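Entretenir le bras plieur de la buanderie : ce que j'ai appris à mes dépens

Le bras Drimach plie le linge chez nous depuis novembre, sur la table du fond. Il plie bien les torchons, assez bien les taies, et il a sur les chaussettes des opinions que je ne partage pas. La notice parle d'un appareil « sans entretien ». Elle compte 84 pages, ce qui laisse tout de même de la place pour le chapitre nettoyage.

Commencez par couper le courant au mur. Le bouton de la télécommande met le bras en veille, et un bras en veille se réveille volontiers quand on a deux doigts dans la pince.

Les patins d'abord. Il y en a 4, en caoutchouc souple, et ils ramassent les peluches avec un zèle que je n'ai jamais obtenu du filtre du sèche-linge. Un chiffon à peine humide, une goutte de savon noir, on essuie, on laisse sécher. Pas d'alcool à brûler : j'ai essayé, les patins sont devenus lisses comme des galets et le bras a passé la soirée à caresser une serviette sans jamais la soulever.

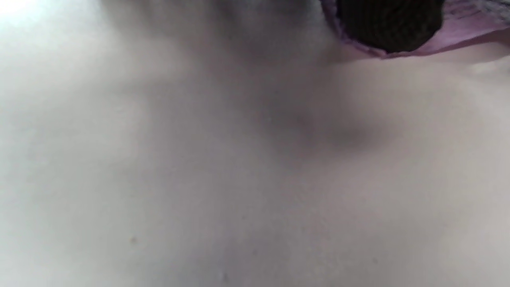 Vient ensuite l'objectif de la caméra, logé dans le poignet. Une microfibre propre, sans appuyer, en partant du centre. Le produit à vitres Plirkwood est très bien pour les vitres. Sur l'objectif, il laisse un voile gras, et la machine se met à prendre les plis pour des ourlets.

Pour le serrage, la clé de 5 fournie suffit. On reprend les vis du socle sans forcer. Rosaire Girard, qui m'a revendu le bras, les serrait « jusqu'au cri » – j'ai dû racheter un socle chez Barros.

Refaites l'étalonnage après chaque nettoyage du poignet :

- table dégagée, lumière du plafond allumée, volet fermé ;
- un torchon uni posé à plat au milieu ;
- menu Réglages, puis Origine, et on retire ses mains ;
- si le bras s'arrête à côté du torchon, on recommence, en restant poli.

Côté graisse, une noisette sur le rail toutes les 600 heures. Le compteur se trouve dans le menu Divers, entre la langue et le volume du bip. Essuyez le surplus tout de suite, sinon vous le retrouverez sur les draps blancs, jamais sur les torchons gris.

À lire aussi
Détartrer la centrale vapeur Brarkthorpe
Ranger les draps-housses sans y passer la soirée
Savon noir : dosages et ratés
Sèche-linge : nettoyer le condenseur
Que faire des chaussettes seules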